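Call for participants: table clearing and object handling sessions

Drikside is recruiting adults for a series of seated and standing handling sessions at the Grurkley hall. Sessions concern ordinary small items and how people sort, discard and put them away at a work table. No prior experience is needed.

Number of places: 30
Session length: 35 minutes, plus sign-in
Schedule: weekdays in December, first session at 9:00 a.m.
Reference: Liao 2,989

What the work involves

Each participant sits at a white rectangular table or stands beside it, depending on the task sheet. Items are simple: paper wads, a foil-wrapped tray, a puzzle cube. The session lead reads out an instruction and the participant carries it out at a normal pace. Some instructions ask for the item to be kept in both hands until the next one is read. Others ask for it to be set down on the table and left alone.

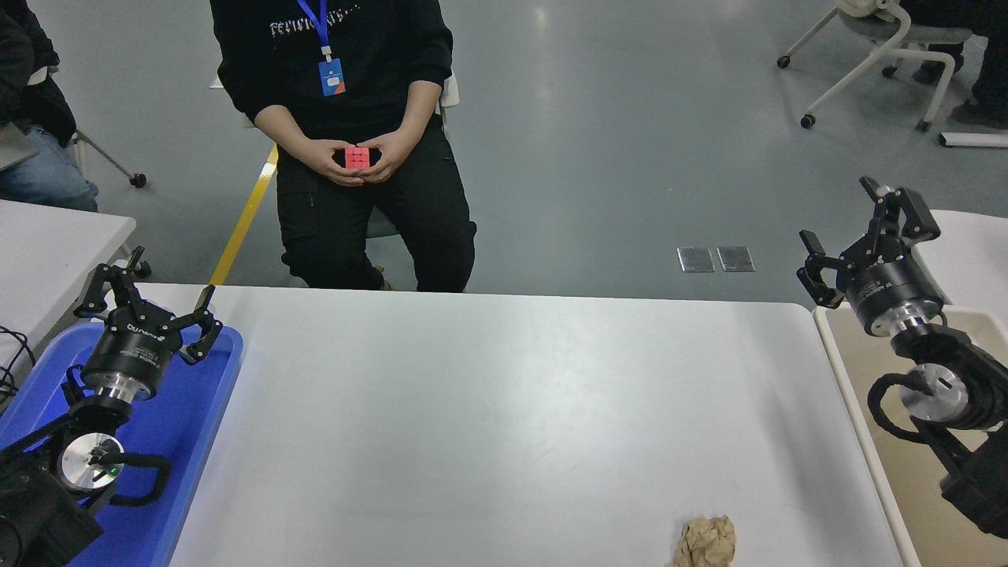
Seated position, cube held in both hands, crumpled paper on the table.

Paper is used as supplied. Please do not flatten it, tear it or fold it again unless the sheet says so. The same applies to foil: the wrapping on the tray is part of the task and its edges must stay raised. A tray that gets bent is handed to the session lead and replaced.

Standing tasks cover placement and clearing. Items are moved between marked positions on the sheet, and the participant states "done" after each move. A second reading of any instruction may be requested at any time -- this does not count against the session.
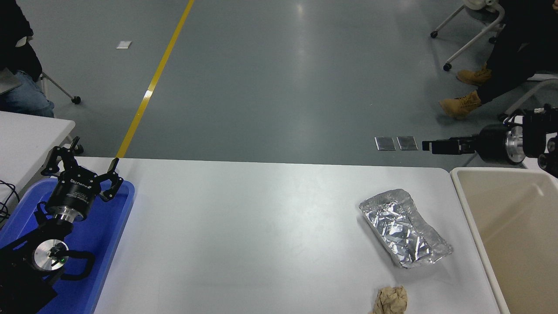 Foil-wrapped tray and brown paper, with the cream-colored bin at the end of the table.

Requirements

Age 18 or over.
Able to sit for the full session and to stand for short periods.
Able to follow spoken instructions in English.
Normal use of both hands. Left-handed applicants are welcome and should say so on the form.
Closed shoes with flat soles. The floor is hard throughout.
Long sleeves are fine if the cuffs stay clear of the hands. Rings and bracelets are removed before the session and kept by the participant.

Payment and conditions

Payment is $30 per completed session, made by bank transfer. Participants who stop early are paid for the part completed. A person may book up to two sessions, on separate days. Travel is not covered. Parking is available at the Dernar entrance.

How to apply

Complete the form at the Grurkley front desk or request a copy by mail. State your preferred times, which hand you write with, and whether you have taken part in an earlier Drikside series. Forms are reviewed each Friday and applicants are told the result either way.

Contact: Yetunde Anozie, session scheduling, Drikside. Please quote the reference in all messages.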